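冬训前的几句闲话,顺便说说球衣、场地和那双鞋

2020年12月10日

各位Femby的老朋友、新朋友,大家好!又到了写这一栏的时候。上一期还在抱怨天热得踢不动,这一期手指头都快敲不动键盘了,我是抱着热水袋写的,错别字请多包涵。

先说最多人问的:冬天到底还踢不踢?踢。不但踢,还要比去年多踢一点。四月份那会儿大家都关在家里,群里天天有人发自己对着墙颠球的视频,有一位把邻居家的花盆踢碎了,赔了钱还挨了老婆一顿说(你自己知道是谁,我不点名)。那几个月我最大的感受就是,平时嫌早起、嫌下雨、嫌场地远,真踢不上的时候,连雨天泥地里铲一脚都想得慌。所以今年冬天我们决定不放假,该训练训练,该比赛比赛,到年根底下再歇。

场地的事也定下来了。老场地那边的草皮要翻修,从月底开始围起来,我上礼拜路过的时候已经看见有人在量尺寸。接下来一段时间我们搬到Josport的五人制场地,就是河边那个,旁边有个洗车行,导航容易导到洗车行后门去,大家认准铁丝网那一侧的入口。场地是人工草,灯比老场地亮得多,缺点是风大,河面上吹过来的风能把传球吹偏,我试踢那天一脚高球愣是在空中拐了个弯,守门的那位笑得蹲在地上。所以奉劝各位,到了那边老老实实踢地面球,别老想着大脚找前锋。

费用大家比较关心,我说清楚一点。Josport给我们的价钱是整个冬季3,000块,这笔钱从队费里出,不另外向大家收。队费目前够用,账目我发在群文件里了,哪一笔看不懂的直接来问我,不要在群里猜来猜去,上回猜了一晚上,最后发现是一箱矿泉水。

再说说上一场球。对手是Gill队,老冤家了,从我刚进队那年就一直踢,互有输赢。这场我们输了,二比三,说实话输得不算冤。上半场我们踢得真漂亮,左路那几次配合我在场边看得直拍大腿,第一个球进得尤其舒服,三个人倒了四五脚,最后推远角。第二个球是定位球,角球开出来,人堆里不知道谁的小腿蹭了一下就进去了,到现在还有两个人在争这个球算谁的。我的意见是,记成集体进球,谁也别争了,争下去伤感情。

下半场就不行了。体能掉得太厉害,最后二十分钟,中场基本上是走着回来的,人家一个反击过来,我们后面只剩两个后卫,其中一个还在系鞋带!系鞋带这件事我在赛后说过一回,这里再说一回:上场之前系双结,多出来的鞋带塞进鞋舌底下。这种球丢了是最可惜的,对方前锋自己都不好意思庆祝。第三个球就不提了,门将已经自责了一个礼拜,大家见到他多请他喝杯热的。

输了以后我们在场边站着聊了半天,天都黑了,Gill那边的人也过来一起聊。他们队里平均年纪比我们大,跑起来却一点不喘,我就厚着脸皮打听他们怎么练的。人家说没什么秘诀,就是每次踢球之前老老实实慢跑,踢完再拉伸,一周再自己加一次跑步。听完我很惭愧,因为我们的热身向来是几个人围一圈抢圈,抢着抢着就变成聊天了。

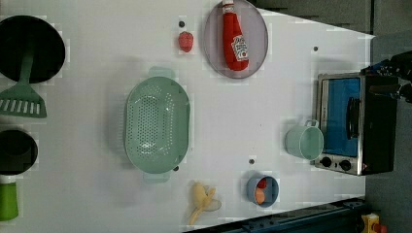
所以从下一次训练开始,热身改一改。先慢跑,跑到身上微微出汗,再做动态拉伸,高抬腿、侧滑步、转髋这些,然后才碰球。冬天这一步真不能省,我自己前年就是冷着身子上去一脚长传,大腿后侧咯噔一下,养了两个多月,上下楼梯都得扶着栏杆。年轻的几位可能觉得无所谓,我二十多岁的时候也觉得无所谓。

跑步我也加上了,自愿参加,不点名。路线从Josport门口出发,沿河往上游跑到第二座桥再折回来,跑得快的在桥上等一等跑得慢的。我本人属于跑得慢的那一拨,想找个伴的可以跟着我,咱们边跑边聊,聊得动就说明速度合适。

装备这一块,问得最多的是球鞋。人工草不要穿长钉,又费鞋又伤膝盖,碎钉就行。我这双Asell的碎钉穿了快两季了,鞋头开了一点胶,自己用胶水粘了粘又能踢,算是很对得起我了。不过我脚宽,脚窄的朋友穿着可能会晃,最好去店里试,别光听我的。还有,冬天袜子多带一双,踢完马上换掉,湿袜子捂着开车回家的滋味我就不形容了。帽子手套随意,不过手套颜色别跟对方球衣一样,上回有人戴了一副红手套,对面全是红衣服,我有两次把球传给了他身后那位。

新球衣还在路上。颜色最后投票选的是深绿,白色号码,投白色的那几位不要灰心,客场那套可以再商量。一共订了28件,包括给三位刚入队的朋友的,号码先到先得的规矩不变,老队员保留原号。9号有两个人想要,我让他们自己去解决,猜拳也好,点球也好,别来找我裁判。袖口那里会印一个小小的队徽,比去年那版小一圈,去年那个洗了几次就开始掉皮,这次换了一种印法,厂家说不掉,掉了我去找他们。

关于比赛的安排,冬季这一段是友谊赛为主,不排积分,目的就是让每个人都有球踢。替补席上坐冷板凳这个事,冬天是真的冷板凳,我坐过,所以五人制这边我们勤换人,每5分钟换一轮,谁上谁下按到场顺序来,来得早的先踢。想踢位置的也可以趁这段时间试试,比如一直想打前锋的后卫们,你们的机会来了,我倒要看看你们说的“要是我在那个位置早就进了”是不是真的。

裁判继续由各队轮流出人吹。这里多说一句,吹哨的也是来踢球的朋友,牺牲自己的上场时间给大家帮忙,判错了喊两句可以理解,追着人家半场去讲道理就没意思了。上个月有一次越位争了足有五六分钟,争完发现五人制根本没有越位,两边都沉默了,我在场边憋笑憋得肚子疼。规则我重新整理了一份短的,打印出来挂在铁丝网上,开球前大家扫一眼。

防护方面还是照旧,身体不舒服的那天就别来了,在家看录像。水自己带自己的,瓶子上写名字,别再拿错了。更衣室那边一次别进太多人,能在家换好的尽量在家换好,外套一披就过来。看球的家属站在场边长凳那一侧,互相隔开一点,孩子们想踢的可以在中场休息时上去射几脚门,不过大人守门的时候请演得像一点,我家那个已经开始怀疑我是故意扑不到的了。

还有一件高兴事。上回说的旧球鞋、旧球衣收集,东西比我预想的多得多,我家车库差点关不上门。洗干净、鞋带配好以后,都送到镇上小学的足球队去了,孩子们挑鞋的时候那个认真劲儿啊,一个小姑娘抱着一双略大的鞋死活不撒手,教练说垫双厚袜子也能穿,她就高高兴兴穿走了。连同大家零零散散凑的钱,一共2,000块,买了足球和标志盘,还剩一点买了气针,气针这东西永远不够用,踢过球的都懂。谢谢大家。鞋子还可以继续捐,小码的最缺,大码的请先放一放,我车库里还有好几双没人要的四十五码。

说到器材,队里那个装球的大网兜破了个洞,搬一次漏两个球,上回有一个直接滚进了河边的草丛里,几个人拿着手机照了半天才找着。谁家里有结实的网兜或者会补的,吱一声。打气筒在谁那儿也麻烦报个到,我印象里是秋天那场雨之后就没再见过。

年底聚餐今年不搞了,等天暖和以后再补,到时候找个能坐在外面的地方,烤点东西吃。有人提议改成线上,每人对着屏幕喝一杯,我个人不反对,就是怕喝着喝着又开始争那个角球算谁的。想参加的在群里接龙,人多我就去弄个链接。

最后提醒一下报名的事。冬季名单这周要报给Josport,进门要对名字,没报的请尽快跟我说一声,伤了的、出差的也说一声,我好排人。带朋友来试训的提前一天告诉我就行,水平不限,肯跑、不骂人就可以。左脚球员优先,我们左边实在太缺人了,上一场左路那位踢到后来抽筋,躺在地上还朝我摆手说能坚持。

下次训练见,记得慢跑,记得系双结。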